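Who threw away my duplicates?

Tagging, merging, deleting. The unpaid end of the picture archive business, and it's a slog.

Rikdale started as a shared folder for old bus timetables. Then posters, then postcards, then anything with a bus in it. By December it held 3,025 files and search was useless. Type "depot" and you got the same garage door nine times, under nine names.

So they cleaned up. Or a script did. Cedinel, the matching tool most small archives use now, compares pictures by shape and light and gives each pair a score. Over the line, it flags them. Fine in theory. In practice 1,155 flags in one night and two people to look at them.

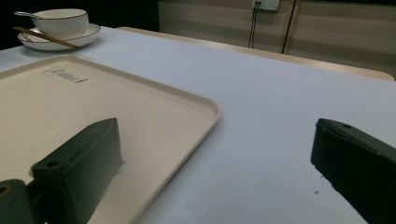

Joelle Hijazi

The trouble is tags. Two copies of a poster, one tagged by route, the other by printer. Merge them badly and one lot of tags goes in the bin. Rikdale lost the printers that way, 26 of them, most of a winter's typing. Got them back from a backup in the end, though not the spellings, which had been fixed by hand.

Khalaf, a bigger site with a stricter rule book, does it the other way round. Tags first, pictures after. No merge goes through until both lists have been joined up and someone has read the result. Slow. The queue there stood at some 3,000 when I last looked and new users moan about it constantly, but I couldn't find anyone who'd lost a caption.

Then there's the naming fight. Is it "coach" or "bus"? Garkura let people use both and pointed one at the other, which sounds simple and took them months of argueing. Half the old members still type "charabanc" out of spite.

What would I do? Keep the old file numbers, for a start. Links break otherwise and people give up on you. Log every merge with a name next to it. Let the uploader object, for a week at least.

Rikdale has most of this in its new rules, out on 10th March. There is no undo button yet. They're are asking for someone who can write one.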